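About Vorkesance

Hi, and welcome! Vorkesance is a small nail care company with a big soft spot for anyone who has ever smudged a fresh coat on the car door handle. We make polish, base and top coats, cuticle oils and a few hand creams, and we love talking about all of it.

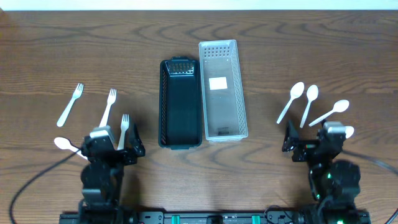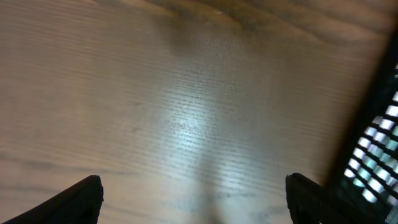
Afia Sowah started mixing her own cuticle oil when she was working long salon days and her hands were cracked from acetone. Clients kept asking what was in the little bottle at her station, then they asked if they could buy it, and before long she was filling bottles every night after dinner. That oil is still in the line (it's called Wukia, and the formula is the same one, with the same faint orange peel smell).

Today there are five of us. We all paint our nails, we all have strong opinions about brush shape, and we all wear test shades to the grocery store to see how they hold up.

Our polish line is called Akl. It has 31 shades right now, from a milky pink that goes on even in two coats to a deep green with a fine gold shimmer that took us 19 tries to get right. Worth it! Every shade is worn by someone on the team for a full week before we say yes — dishes, typing, gardening, everything.

We also run a class program for new nail techs called Zornembridge. It covers prep, shaping, cuticle work and how to sit so your back doesn't hurt by noon. Classes are kept small so that everybody gets time with a teacher, and you go home with the kit you practiced on. The next round starts in May and there are still a few seats.

If you have a question about a shade, an ingredient or a class, write to us through the contact page. Afia reads the messages herself and loves getting photos of your manicures — chipped ones too, they help us a lot.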